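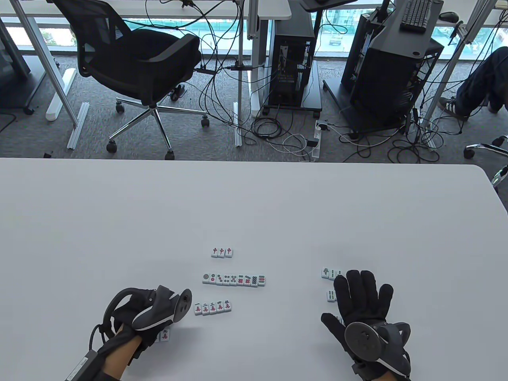 Peças de mahjong numa mesa branca: três dragões vermelhos, a fila dos círculos e os caracteres de um a cinco.

A tradutora recebe-me na cozinha, que é também o escritório, e pede desculpa pelo gato, que não chega a aparecer. Traduz livros de regras de jogos de mesa para a Zerusitz há tempo suficiente para ter perdido o gosto de jogar e ganho, em troca, uma opinião firme sobre o conjuntivo. "As pessoas acham que passo os dias a lançar dados. Passo os dias a decidir se o jogador 'pode' ou 'deve'. Em inglês escrevem 'may' e vão almoçar."

Chegou ao ofício por engano, como quase toda a gente que lá trabalha. Tinha respondido a um anúncio para rever manuais de eletrodomésticos e o primeiro ficheiro que lhe mandaram era um jogo sobre mosteiros. Pensou que fosse um teste. Devolveu-o com 62 comentários à margem, vários deles de má vontade, e em março tinha contrato. "Perguntei se um frade podia ocupar um campo já ocupado por outro frade. Ninguém na editora sabia. O autor também não."

O primeiro trabalho a sério foi o Nigam, um jogo de comércio fluvial com 70 páginas de regras e uma caixa que não cabe em estante alguma. Fala dele como outros falam do serviço militar. Havia um barco chamado "barge" no capítulo dois, "boat" no capítulo quatro e "vessel" na última página, e durante uma semana inteira ela acreditou que eram três barcos diferentes. "Eram o mesmo. O autor gostava de variar o vocabulário. Ensinaram-lhe na escola que repetir palavras é feio, e eu paguei a conta."

É a primeira lei da casa: num livro de regras, repete-se. Se a ficha se chama ficha na página três, morre ficha. Um romancista com esse hábito seria despedido, ou premiado, conforme o júri. Ela guarda um glossário para cada jogo no Plineo, um programa que a editora impõe e que descreve como "uma folha de cálculo com remorsos". O programa avisa-a quando usa dois termos para a mesma coisa. Também a avisa quando não os usa.

Pergunto-lhe pelos jogos tradicionais, que imagino mais fáceis. Ri-se durante um bocado. Com um jogo novo há um autor a quem escrever. Com o mahjong ou o dominó há milhões de pessoas, cada uma com a regra que aprendeu em casa e que defenderá até à morte. "Traduzi um livrinho de mahjong há uns anos. Escrevi 'bambus' e recebi cartas a exigir 'paus'. Escrevi 'círculos' e queriam 'moedas', ou 'bolas'. Houve um senhor que me mandou o livro de volta, corrigido a lápis. As correções eram boas, o que me irritou bastante."

O dragão vermelho, diz, foi o pior. A peça não tem dragão nenhum. Tem um carácter que quer dizer "centro" ou "meio", e o dragão veio depois, nos nomes ocidentais. Chegou a ponderar uma nota de rodapé. A editora respondeu que os livros de regras não têm notas de rodapé, porque ninguém as lê, e ela observou que também ninguém lê o resto.

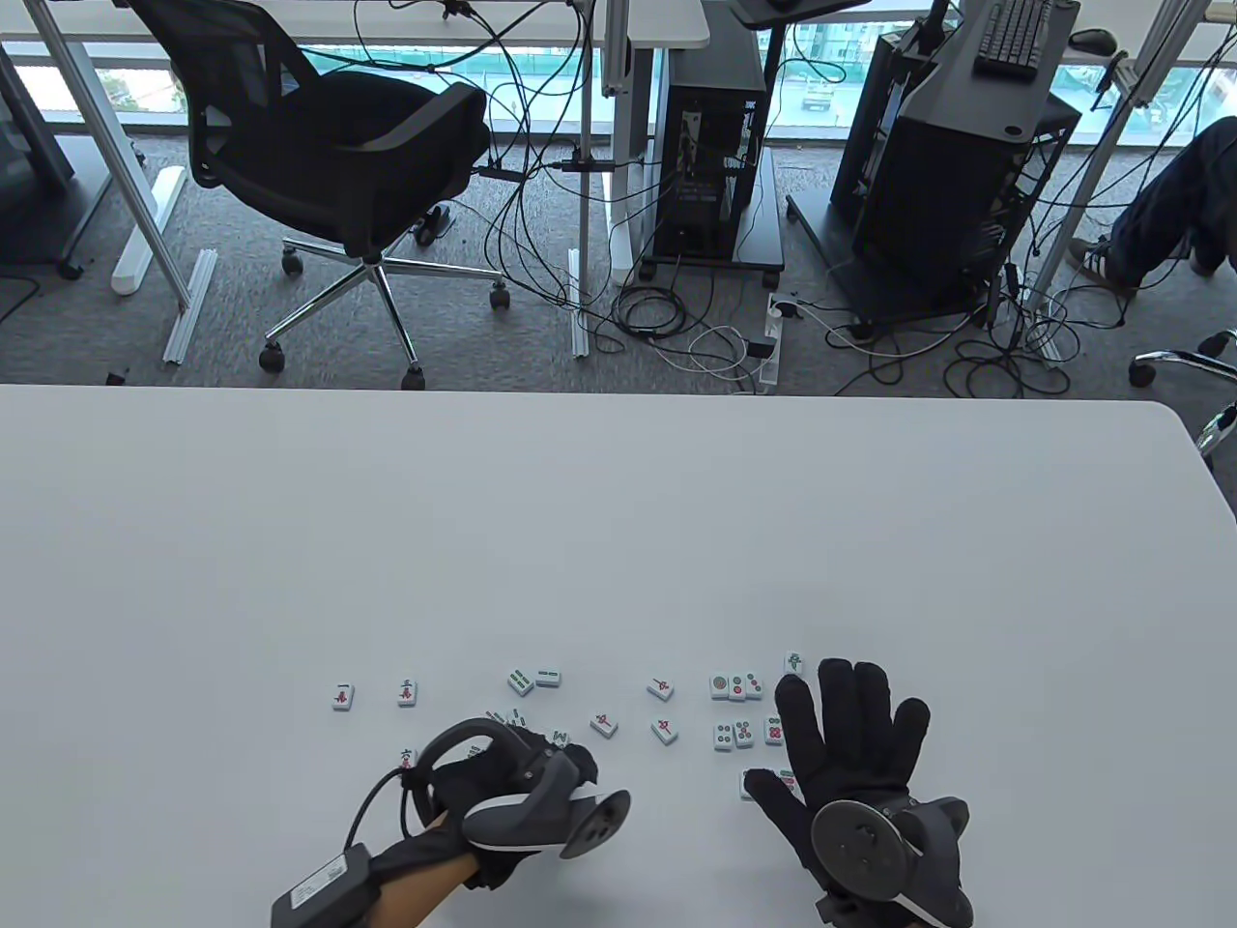 Tem uma teoria sobre isso. Numa mesa com 4 jogadores, um leu as regras, outro viu alguém jogar, o terceiro pergunta "mas como é que se ganha?" e o último já está a comer as azeitonas. O trabalho dela destina-se inteiramente ao primeiro, que será interrompido antes do fim da preparação. "Escrevo para uma pessoa cansada que está a ler em voz alta contra a vontade das outras. Por isso, frases curtas. Se a frase tiver duas vírgulas, já foram buscar cerveja."

De vez em quando vai ver a obra em uso. Há em Caluvar um café onde se joga à noite, e ela senta-se ao canto sem dizer ao que vem. Na última visita assistiu a uma discussão de meia hora por causa de uma frase sua: "o jogador descarta uma carta e compra outra do baralho ou do mercado". Metade da mesa entendia que se podia descartar para o mercado. A outra metade estava certa. "Apeteceu-me levantar-me e resolver o assunto. Depois vi que estavam a divertir-se mais do que com o jogo." Pagou o chá e foi para casa acrescentar uma vírgula à segunda edição.

Quanto ao género, a guerra está longe do fim. "Jogador" cobre toda a gente ou não cobre, consoante a caixa de correio do dia. Resolve o que pode com o imperativo: "baralhe", "distribua", "passe a vez". O defeito é que ao fim de 2 páginas aquilo soa a receita de bacalhau. Já lhe aconteceu escrever "reserve" a propósito de um exército.

Neste momento tem em mãos um jogo cooperativo sobre apicultura. Mostra-me a página onde está parada. A regra diz que a rainha se move "normally", e nada, no livro inteiro, explica o que é normal. Escreveu ao autor há uma semana. A resposta chegou enquanto falávamos, e ela leu-ma com o telefone afastado dos olhos: "Como as outras abelhas, mas menos."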